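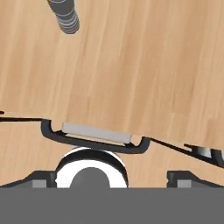
Checking a grasp success score before you believe it

Updated Sun 3 May

Most pick-up policies arrive with a single number attached. The one I used to test this method, a Kondgate checkpoint running in the Simier kitchen scenes, came with a good one. I've stopped trusting that kind of number until I have rebuilt it myself, and the steps below are how I do it. You need the rollout logs, both camera streams and an afternoon.

Step 1. Find the success test

Open the task file and read the condition that ends an episode. In my copy it was a height check: object more than 6 cm above its start pose, done. A bottle that gets flicked upward by a fingertip passes that. So does one that is pinched for a moment and dropped. Add a hold time and a contact check on both fingers, then rescore the old logs before you run anything new.

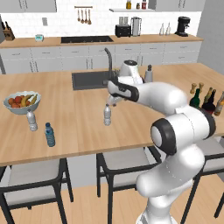 Target selection needs its own score. If the policy closes on the wrong object and lifts it nicely, a lazy height check will call that a win. In a scene with three water bottles on the island and the open fingers over only one of them, the log has to say which bottle was asked for — by object ID, since a class name like "bottle" settles nothing. Write the requested ID and the contacted ID to separate columns and compare them yourself.

Step 2. Sort by starting layout

Out of 317 episodes, I pulled the start state of each and grouped them by how the objects stood. Averages hide a lot here. Upright, well-spaced objects carried the score, and the 13 episodes with touching objects nearly all failed the stricter test.
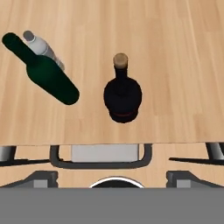
Top-down view: two bottles on their sides in a tight pair, one upright with a cork or stopper.

Run the groups separately with

gornthorpe replay --group layout --seeds 8

and keep the per-seed results. If the spread between seeds is wider than the gain you were promised, you don't have a gain.

Step 3. Take a camera away

Blank the wrist stream and rerun, then do the same with the room stream. If the score barely moves either way, suspect that the policy is replaying a memorized path. Shift the target a few centimeters and look again.
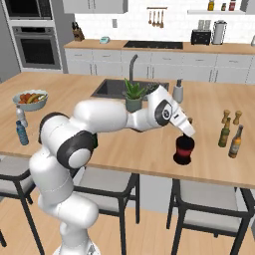
Can I skip the reruns and just rescore the logs I have?

Rescoring will catch a weak success test, but it can't tell you whether the policy depends on a given camera. For that you have to run it again.

Step 4. Write down what you changed

Put the new condition, the seeds and the layout groups in the same folder as the score. The Nicholas template has fields for the first two; I add the third by hand.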